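Notebook > Family Support Tools > Entries

Entries Protocols People Archive Search

We use cookies to remember your login and to count visits. Accept / Manage settings

22 October 2022

Read through the whole of the Mekonnen diary set last night, all 103 returned booklets, and I am less convinced than I was in June that we are measuring what the funding text says we are measuring. The claim is that single parents who use the Gratix planner get more time with their children. What the booklets record is time written down as being with children. A father who sits in the same room doing the ironing while two of them argue over homework puts a tick. So does a mother who takes the afternoon off and goes to the river with them. Same tick.

Baldur thinks it evens out over enough families. I don't see why it should. The planner prompts people to log, so people who have the planner log more. The paper-only group have one prompt, on the fridge, and by week three half of it is under a takeaway menu. If we find a difference I would expect a good part of it to be pen on paper.
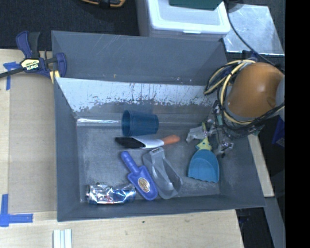 Grey bin, cup and hand brush.

School runs are the one thing I trust. Either the child was fetched by the parent or by someone else, and the families don't seem embarrassed to say which. Grandmothers do a huge share of it. Our coding sheet has no line for grandmothers, they go under "other adult" with the childminder and the neighbour, and I'd like that changed before anybody runs a table. Margaux says the sheet is frozen. It was frozen before we'd seen a single booklet, so I'm not sure what we were protecting.

Went back over the 12 long interviews as well. Eight are fine. The other four have the same fault, the interviewer offers the answer: "and I suppose that made mornings easier?" Well, yes, who is going to say no to that with a stranger drinking their tea. One father did say no. He said mornings were easy before, it was the hour after supper that was bad, when the youngest asks where her mum is and he's got nothing new to tell her. The planner has no box for that hour. He stopped using it after nine days and we have him down as "lost to follow-up", though he gave us the longest and best interview of the lot. I've put a pencil note on his folder. Please don't rub it out.

On the Zandix figures. They told us 80 per cent of parents in their own trial "felt more in control". I asked for the question wording and got a leaflet. Asked again, got the same leaflet with a covering letter. Until I see the question I'm not having that number in the introduction, and I'd rather it wasn't in the talk either. Margaux disagrees and says everybody quotes it. They do.

Money: about 3,000 left in the visits budget. Baldur wants to spend it on more planners. I'd spend it going back to the paper-only families with one open page and no boxes at all, and asking them to write what happened between supper and bed. Could be useless. Some will write "telly". But we'd have something that the planner hadn't suggested to them first.

Small things. The Faltunari translations are back and the word they've used for "lone parent" is closer to "abandoned", according to two of the mothers, who were not pleased. Needs redoing, and not by the same person. Booklets 41 and 42 are in the same hand. Might be sisters sharing a house, might be one person filling in both, need to ring and ask nicely. The children's drawing pages are still uncoded and I still can't say what we'd code them for.

Margaux to reply about the coding sheet. Baldur to find out whether anyone at Zandix has the original questionnaire. I'll draft the open page and leave it in the tray for you both to pick holes in.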